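4. Mesh wash bags and the storage basket
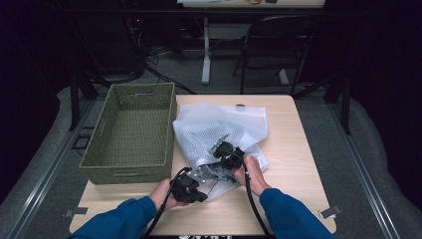
The leaflet that comes with most mesh bags promises that anything put inside will come out as good as new. We doubt it. A bag cuts down on snagging and keeps small items together, and that is about as far as we would go.

Before first use

1. Open the zip fully and run it back and forth a few times. If it sticks now, it will stick worse with a wet load in it.
2. Turn the bag inside out and look along the seams. Loose threads can be trimmed. A hole cannot be wished away, whatever the Filali repair tape claims.
3. Wash the bag once on its own. Vibeke Kvaran, who revised this section, thinks this step is pointless. I have left it in.

Filling

4. Fill to half, no more. "Generous capacity" on a label means very little once the zip is straining.
5. Close the zip and tuck the tab under its elastic, if there is one.

Caution: do not put underwired items in with tights. The bag protects them from the drum – it does nothing to protect them from each other.

Folding and storing

6. Let the bag dry completely.
7. Lay it on a table and press the air out from the middle towards the edges.
8. Fold in half, then in half again. Mesh springs open, so don't expect a crisp square like the one in the Clasholm catalogue.
9. Put the folded bag in the basket with the zip tab facing up. Lift the basket by its handle openings, never by the rim.

Note: woven baskets are sold as "breathable". Perhaps they are, but a damp bag left in one over a wet November still smelt of pond. See step 6.

If the zip comes off its track, see section 7. Pliers sometimes help.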